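Community Repair and Reuse: An Evening Course
Handout for Session 3: Deciding What Is Worth Keeping
Instructor: Mehrangiz Kermani

Welcome back, everybody, and thank you for the lively talk last week (I am still thinking about the toaster). Tonight we leave the tools in their drawers and spend our time on the question that comes before any repair, which is whether the thing should be repaired, passed along, taken for parts, or let go. People tend to have strong feelings about this, and I'd like us to air them before we get to the sorting exercise after the break.

1. Four paths for a tired object

When something comes through the door of a reuse shop, it can go one of four ways. It can be sold as it is, fixed and then sold, broken down for parts, or sent to a recycler. Most beginners want to fix everything! I certainly did, and my first winter at the Brememach shop I spent three evenings on a radio that sold for 9 dollars. I don't regret the radio, but the shelf behind me was filling up the whole time, and a good many easier jobs sat there waiting.

Please read the Nimri chapter with this in mind. Hui-mei Hung treats parts as the second-best path, and I think she undersells them. A plain part with a clear label can keep several other things going for years.

2. Labor is the cost we forget

In the Flallila exercise you were given a shop that took in 187 items in December and had 23 hours of bench time a week. Several of you tried to divide the hours evenly. It is a fair instinct, and it makes for a very unhappy shop, as Ho-yin Tai showed us on the whiteboard. Try it again with the items grouped by how long it takes to find out what is wrong with them. Finding the fault is often the long part, and it hardly ever gets written on the ticket.

Bring your new version next time. Pencil is fine, and so are crossings-out.

3. Taking things apart with the next person in mind

Whoever opens an item up may not be the one who finishes it, so get into the habit of leaving a note with the case. Write down what has been removed and where it went, and keep the screws in a cup or an envelope with the same ticket number. A desktop computer with its side panel off and no processor in the socket might be halfway through a repair or halfway to the parts bin, and only the ticket can tell the next person which.

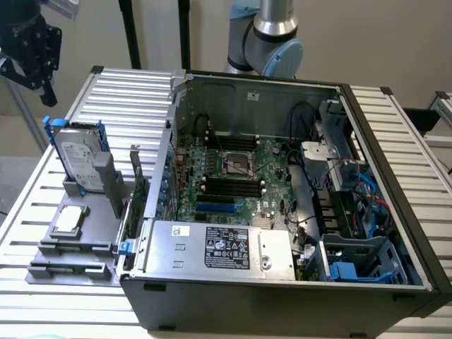

4. For next week

Read Hsiu-ying Tang's essay on pricing, pages 9 to 23. It is slow going at first, but do stay with it, for the part on haggling is a delight.

Write half a page on something you kept too long, or got rid of too soon. We will share these in pairs, so pick one you don't mind telling.

If you would like to visit the Norkitz warehouse with us, put your name on the sheet by the door and wear closed shoes.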